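Home | Meetings | Papers | Members | Contact

Grotbridge and Briredton Twinning and External Affairs Group
Minutes of the meeting held on October 7, 2023

In the chair: Bent Dalsgaard
Minutes: Iraklis Stergiou

1. Minutes of the January meeting
Agreed, with one correction. The word "breakthrough" was struck out, as no member could say what had been broken through.

2. Talks with Lusari
The chair reported on his call with the Lusari delegation. Both sides had stressed the value of dialogue. Mr Stergiou asked what had been agreed. The chair said a further call had been agreed. Mr Stergiou pointed out that this was also the outcome last time, and asked that it be minuted.

The draft joint statement runs to 17 paragraphs. Members could find a firm promise in only one of them, on visa letters for visiting students, and even that says "where possible".
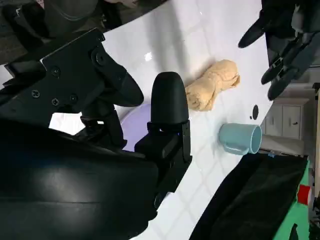
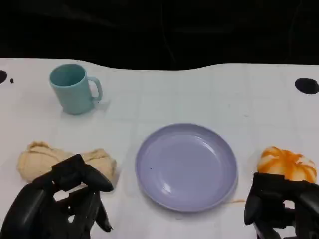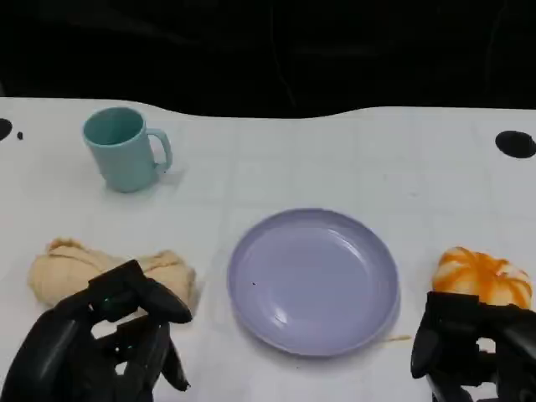 3. Symonenko paper
The Symonenko paper claims that 70 per cent of local firms would gain from closer ties with Lusari. It does not say how many firms were asked, or by whom. Members declined to endorse the figure. The authors are to be asked for their workings before the paper goes any further.

4. Travel costs
A request for £300 towards a return visit was put off. The chair felt a refusal might be taken badly in Lusari. Other members doubted that anyone there would notice. A written programme is needed first, with names against each session.

5. Next steps
Mr Dalsgaard to send back the joint statement with paragraphs 4 to 10 marked for cutting. Mr Stergiou to write to the Symonenko authors.

Recent papers
Draft joint statement with Lusari
Visa letters: a short note
Briredton school exchange, report
Minutes, January

Last updated by the minutes secretary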